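Okay, I did it. The little bedroom is done. DONE done. I have been poking at that room since December and tonight I can finally walk in without stepping over a pile of sheets. Small thread, because I'm too happy to go to bed!

First, the bed frame, which started all of this. I'd been hunting for a single in pale wood for ages, and every one I liked was either too tall or had drawers under it (I hate drawers under a bed, they fill up with single socks). Then one came up at Bonov, the secondhand place out past the train bridge.

Lot number 1034, marked down twice, with a piece of tape on it that said "headboard has words." That was the whole listing. I went and looked and laughed out loud in the aisle. It has CHASE and DREAM up on the headboard with a round clock-looking thing between them, and the thing has a WINDMILL on it. I paid before anybody else could get near it.

Putting it together took me 2 evenings and 11 bolts. One bolt was a stranger that didn't match the rest, so I walked over to the hardware store with it in my pocket and came home with its proper replacement and also, somehow, a houseplant.

Now the bedding!! I had a whole calm plan. Oatmeal. Maybe a soft gray. I had a folder of pictures of calm beds. Then I saw this black-and-white print from Ondent, all big blobs and loopy cartoon outlines, and the calm plan went right out the window.

It's loud. It's a little bit cow and a little bit panda, depending on how long you've been awake. I got the duvet cover and the pillowcase to go with it, washed both of them, and ran back and forth to the dryer like I was waiting on cookies.

The check blanket I already had. It's the small kind of gingham, black and white, and I was sure it would fight with the blobs. Nope! They get along great. I keep it folded up by the pillow, on top of the duvet, so you can grab it for reading and leave the big cover alone.

And yes, the duck stays. The duck has a spot at the foot end and I'm not taking suggestions.

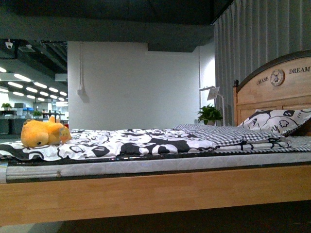

Flundovau: ok but does the black fade? I had a print like that and after one summer of washing it was more of a sad charcoal. Loved it, still mad about it.

Good question, and I'm a bit scared of that too! I'm doing cold water, inside out, gentle spin, and no hanging it in full sun. My last dark set went gray on me and I'm pretty sure I cooked it on the line. I'll report back after a few months of real use.

Also for the folks asking how I get a duvet into a cover without crying: lay the cover on the bed inside out, duvet on top, match up the corners at the closed end, roll the whole thing toward the open end like a burrito, flip the opening around the roll, and unroll it. First time I tried it I ended up inside the cover. Second time it worked and I felt like a wizard.

On a single bed it's so quick, by the way. I've been wrestling a queen for years and had no idea life could be like this.

The pale wood does a lot of work here, I think. If the frame was black too, the print would be way too much for me. With the honey color next to it everything feels warmer and kind of goofy, in the way I wanted a spare room to feel. Guests should get to laugh a little before they fall asleep.

Still on my list: a lamp. I have my eye on one from Bako with a squashed round shade, and I go back and forth between the yellow one and the white one every single night. Leaning yellow, to keep the duck company.

I also found an old quilting book from 1957 in a box of my own stuff, and now I'm thinking about making a little wall hanging in black and white checks to echo the blanket. I have never quilted anything. I've already bought the thread!

Okay, it's past eleven and I'm going to go test the mattress. For science. If you've got a bed with words on it, please show me, I need to see them all.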